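Automatisierung im Betrieb, Teil 4: Demontage
Begleitskript zur Vorlesung, Stand März

Vorbemerkung. Wer Teil 3 (Förderbänder und die Leute, die daneben stehen) versäumt hat, kommt heute trotzdem mit. Die Folien sind wie immer hübscher als das Skript, dafür steht im Skript mehr drin.

Montage gilt seit Jahrzehnten als Paradedisziplin der Automatisierung. Das Teil liegt, wo es liegen soll, und sieht aus wie das vorige. Bei der Demontage kommt der Rechner aus irgendeinem Büro, hat irgendwelche Vorbesitzer gehabt, und irgendjemand hat beim Nachrüsten die Schraube genommen, die gerade zur Hand war. Unser Fall ist der Aufbereitungsbetrieb Prekik, in dem Arbeitsspeicher und Festplatten aus Büro-PCs ausgebaut werden. Die Zelle heißt dort Rirkus. Den Namen hat die Belegschaft nicht ausgesucht.

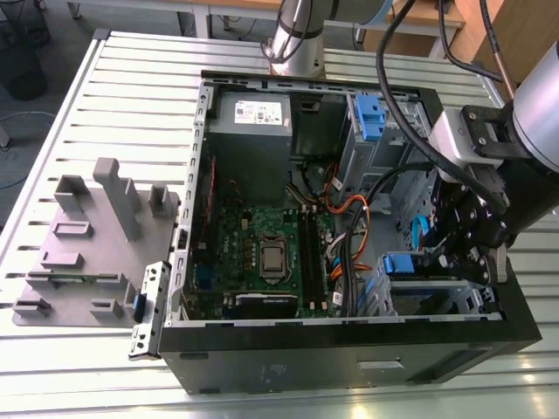 4.1 ARBEITSTEILUNG

Auf dem Papier ist die Sache klar: Der Arm greift, der Mensch überwacht. In der Praxis öffnet der Mensch das Gehäuse, legt es hin, rückt es zurecht, überwacht und räumt hinterher auf. Im Lastenheft stehen diese Tätigkeiten unter »Nebenzeiten«. Bitte merken Sie sich das Wort, es begegnet Ihnen in jedem Projekt wieder, meist kurz bevor das Budget nachverhandelt wird.

Prekik hat im ersten Halbjahr 1463 Geräte durch die Zelle geschickt. Bei 456 davon musste jemand eingreifen. Die Geschäftsführung liest daraus eine Erfolgsgeschichte, die Schichtleitung eine Stellenbeschreibung. Beide rechnen richtig.

4.2 Was mit dem Können passiert

Vor der Umstellung lernte man das Ausbauen am Gerät, nach Gehör und Fingerspitze. Ein Laufwerksriegel, der klemmt, klingt anders als einer, der noch nicht ganz gedrückt ist. Dieses Wissen war nie aufgeschrieben, und im Projektplan von Firudau, dem Integrator, kam es folglich auch nicht vor. Nach der Inbetriebnahme wurde es dann dringend gebraucht und in zwei Workshops mit belegten Brötchen erhoben.
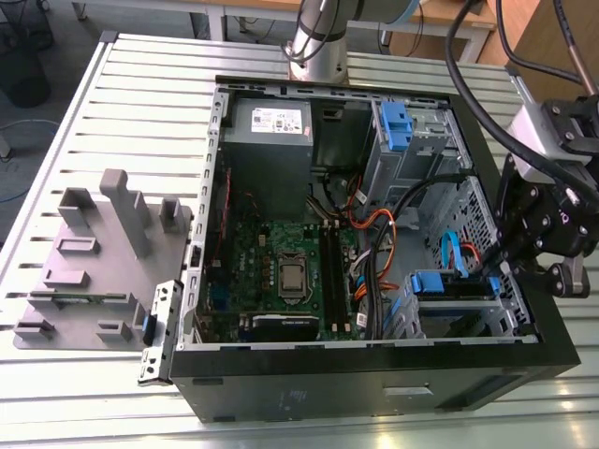
Geblieben ist eine Liste von Griffen samt Reihenfolge und einer Spalte »Bemerkungen«, die deutlich länger geraten ist als der Rest. Wer sie ausgefüllt hat, ist heute Anlagenbediener. Das klingt nach Aufstieg und wurde auch so angekündigt; die Eingruppierung blieb, wie sie war. Vergleichen Sie dazu den Fall Nakamura aus Teil 2, dort hat der Betriebsrat früher nachgefragt.

Für die Klausur relevant: der Unterschied zwischen Entlastung und Verdichtung. Entlastet werden Handgelenke und Rücken, das ist gut belegt und soll hier nicht kleingeredet werden. Verdichtet wird die Aufmerksamkeit. Wer früher schraubte, konnte nebenher reden, und wer heute auf eine Störung wartet, kann das theoretisch auch, schaut dabei aber am Gesprächspartner vorbei.

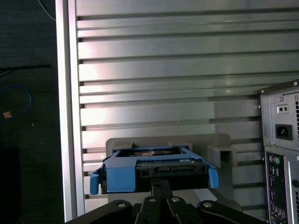
Narayanan Chettiar wandte nach der letzten Sitzung ein, das Skript trauere einer Werkbank nach, an der er selbst keine Woche hätte stehen wollen. Die eintönigen Griffe abzugeben sei ein Gewinn, man müsse bloß vorher vereinbaren, wem die gewonnene Zeit gehöre. Der Einwand ist berechtigt und wandert hiermit ins Skript, der zweite Satz auch in die Übung.

Übung zu Teil 4

Entwerfen Sie für Prekik eine Tätigkeitsbeschreibung »Anlagenbedienung Demontage«, in der das Wort »Nebenzeiten« fehlt. Begründen Sie die Eingruppierung. Höchstens 3000 Zeichen, Leerzeichen zählen mit, Fußnoten leider auch. Abgabe vor der nächsten Sitzung, bis 12 Uhr, im Fach neben dem Kopierer.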